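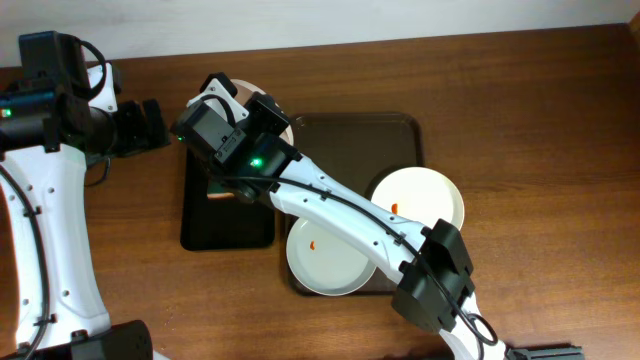
3. Tray Waste in the Wullamton Dining Hall

3.1 Background

The Wullamton dining hall serves lunch to students and staff on every teaching day. Meals are collected on trays at a single counter and returned to a rack beside the exit. The kitchen records how much food it prepares but keeps no record of what comes back uneaten. This section of the report examines plate waste at lunch and considers whether portion size or menu choice has the greater effect on it.

3.2 Method

Data were collected in April between 11:30 a.m. and 2:00 p.m. Birutė Uibo and Murali Murthy weighed leftovers at the return rack, using a kitchen scale set to zero with an empty plate. Fruit peel, bones and paper napkins were removed before weighing. A total of 946 trays were included. Normunds Žukauskas prepared a short questionnaire, which was completed by 215 diners. Answers were anonymous and could not be matched to individual trays.

3.3 Results

Of the trays weighed, 562 held some edible food. Side dishes made up most of the leftovers by weight, with rice and boiled potatoes the most common. Main dishes were usually finished. Soup was seldom left, although the bowls are small and diners may ask for a second serving.

In the questionnaire, the most frequent reason for leaving food was that the side portion was larger than wanted. Only 19 respondents stated that they had asked for a smaller portion. Several wrote that they did not know this was allowed – the counter sign lists prices only.

3.4 Limitations

The study covered lunch alone. Trays returned after 2:00 p.m. were not weighed, and food shared between diners could not be traced. On two occasions the rack filled faster than the team could work, and those trays were left out of the total.

3.5 Recommendations

The group recommends that the counter offer two sizes of side dish and that the smaller size be shown on the sign. A second round of weighing should follow once the change has been in place for a full term. Laimutė Lill has agreed to keep the recording sheets and the scale for use by next year's group.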